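3. The bench task and how it was built

3.1 Background to the build

Most published accounts of small arms handling liquids begin with a result. We would sooner begin with the build, as it is the part we trust most. The arm described in this section was put together in a shared workshop over one winter, by five people with other jobs, and almost every number we later obtained was shaped by some choice made with a spanner in hand. A reader who wants to know whether a workshop build can do useful bench work should be told about those choices first.

The claim we set out to test comes from the Chiriac build notes, which circulate widely among home builders. They say that a two-fingered gripper, a modest arm and a head-mounted view are enough for "routine wet bench work". The phrase is never defined. Rafsan Bandara, who did most of the wiring, read the notes as meaning any job a school technician might do in a morning. Graciela Jara read them as meaning one pour, done slowly. We found no passage that would settle the matter, and we have taken the narrower reading throughout.

The mechanical work took longest. The wrist was rebuilt twice. In the first version the cables ran outside the joint with too little slack, and they pulled the wrist round whenever the forearm was raised. The second version cured this but left so much slack that a loop could catch on anything standing near the edge of the table. The third is a compromise. We do not think it is a good one, and anyone copying the design should spend more time here than we did.

Control software was taken from the Omness package with few changes. We had hoped to use its grasp planner as supplied, but the planner assumes that an object will stay where it was last seen, and a light tube in a rack does not always oblige. Seo-ah Myung wrote a short routine that looks again before the fingers close. It is slow and adds a pause to every pick. It was also the only change all five of us agreed to keep.

3.2 Layout of the task

The task uses ordinary vessels on a plain white table. We kept the layout simple so that other builders could copy it, and so that a failure could be blamed on something. The arm must take a small tube, bring it over a beaker and tip it. Coloured liquids were chosen because they are easy to tell apart by eye. They have no chemical meaning, and a successful pour of coloured water says nothing about a pour of acid.

Racks and cups stand to the side of the beaker. Eduardo Galang argued for fixing everything down with tape, as is done in the Gramberg trials. The rest of us objected that a taped rack tests the tape. We left the vessels free and accepted that some attempts would be spoiled by a nudge. Figure 1 shows the arrangement from the head view, with the tube held over the beaker in the first panel and the vessels in their row in the second.
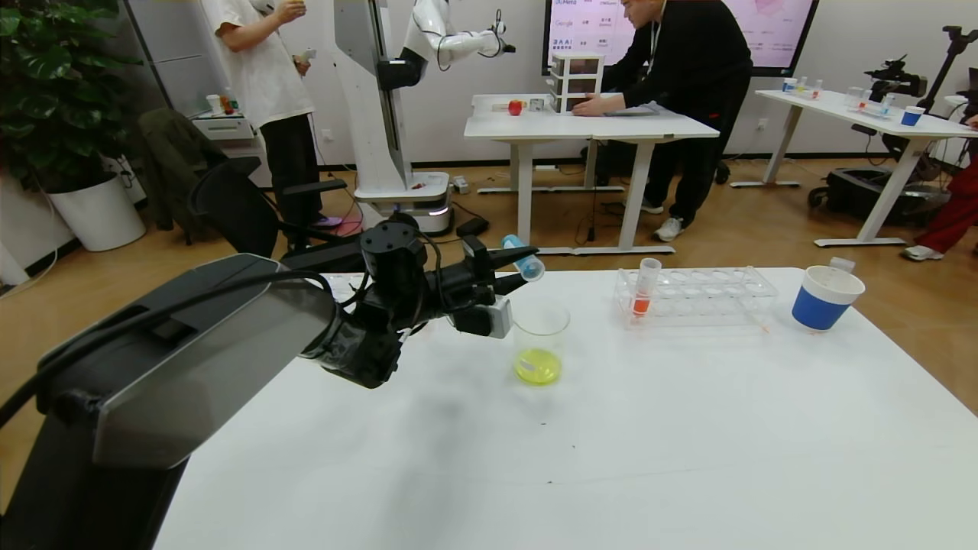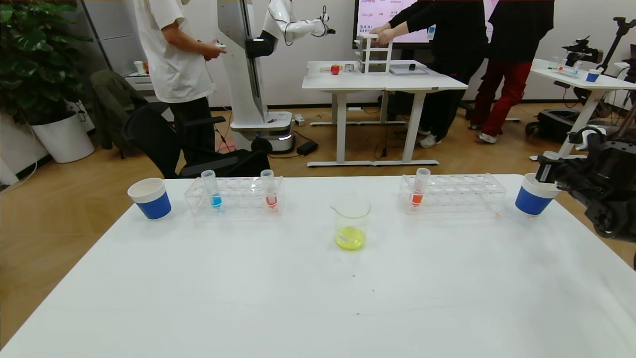

Figure 1. The pouring task, two views. A beaker with yellow liquid stands on the front table in both.

3.3 What was counted, and what it is worth

We ran 20 attempts with the second wrist and 20 with the third. An attempt was counted as complete if the tube had been lifted, tipped over the beaker and put back in a rack without a person touching the arm. By this rule 19 of the later attempts were complete. It would be easy to print that figure in the abstract and stop there, and an earlier draft of this paper did so.

There are several reasons to be careful with it. The rule does not ask how much liquid reached the beaker. A tube that comes away half full and is returned neatly to its hole counts the same as one that is emptied. Bianca Bălan weighed the beaker before and after a few of the pours and was unhappy with the spread, but we had not planned for weighing and the readings were too few to report. We mention them so that they are not forgotten.

The attempts were also not independent. The same people set out the vessels each time, and with practice they set them out better. Part of the gain between the second wrist and the third may belong to the people. We have no way of separating the two, and would doubt any group that claimed to have done so from runs as short as ours.

Lastly, there is the matter of cost. The Grosent kit from which the forearm was adapted is sold on the promise of 4,000 cycles before the joint needs attention. We came nowhere near that number and can neither support it nor deny it. Our joint had play in it by the end of December, which may be the fault of the kit or of our own machining - we suspect the latter, but have not taken the joint apart to see.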